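Keeping Papers for a Cross-Border Court Case at Home

Anyone with a relative involved in extradition proceedings ends up storing a large amount of paper. Two legal systems produce two sets of documents, often in two languages, and hearings can be months apart. The notes below deal with the household side only: sorting, drying, copying and storing. Questions about the case itself go to the solicitor.

Sorting

Use one lever arch file per court, not per year. Place the extradition request and its translation at the front, then orders in date order, then letters. Medical reports go in a separate file with a plain spine, as they are often asked for on their own and should not be left about the house.

Number each sheet in pencil in the bottom right corner. Ink numbers can be mistaken for court numbering on a photocopy. If a sheet is added later, use 11a, 11b and so on. Do not renumber.

Translations

Keep the translation behind the original in the same pocket. A sworn translation is usually stapled or sealed to its source text, and the fixing should not be removed for scanning. Fold the pages back one at a time and photograph them flat under a lamp set to one side. Wiebke Heitmann, who kept a family file through two appeals, marks each pocket with a strip of coloured tape - blue for the requesting state, yellow for the home court.

Working at the kitchen table

Wipe the surface and dry it fully before laying anything out. Drinks go on a separate stool or worktop with the cap screwed down, at least an arm's length from the papers. Sugary drinks do more lasting harm than water, as the residue bonds sheets together when it dries.

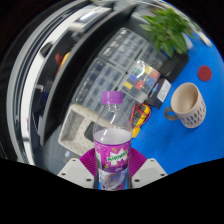
If a sheet gets wet

Blot, do not rub. Lay the sheet between two pieces of white kitchen paper and change them every 20 minutes until no more damp comes through. Patterned kitchen paper may transfer its dye. Finish under a flat board overnight. A hairdryer will cockle the page and can lift toner.

Pages stuck together by a soft drink should be left alone if they carry a seal or an original signature. Ask the court office for a certified copy first. For ordinary copies, dampen the joint with clean cold water on a cotton bud and ease it apart with a blunt table knife.

Removing staples

Only on your own copies. Open both legs from the back with the knife, then pull from the front. Claw-type removers tear thin paper.

Copies

Make one paper set and one scanned set. Scan in greyscale at 300 dpi; pure black and white loses faint stamps. Name files by date first, then court, then subject. Keep the paper copy at another address.

Storage

A closed metal box on a shelf is adequate. Avoid lofts, sheds and the cupboard under the sink. Plastic pockets should be polypropylene, as softer PVC types can lift print from the page over time. Leave 5 cm of free space in each file or the rings will chew the edges.

Hearing day

Pack the night before. Take the index, the latest order, proof of identity and a pencil. Leave scissors, the table knife and anything else with a blade at home, as bags are searched at the entrance.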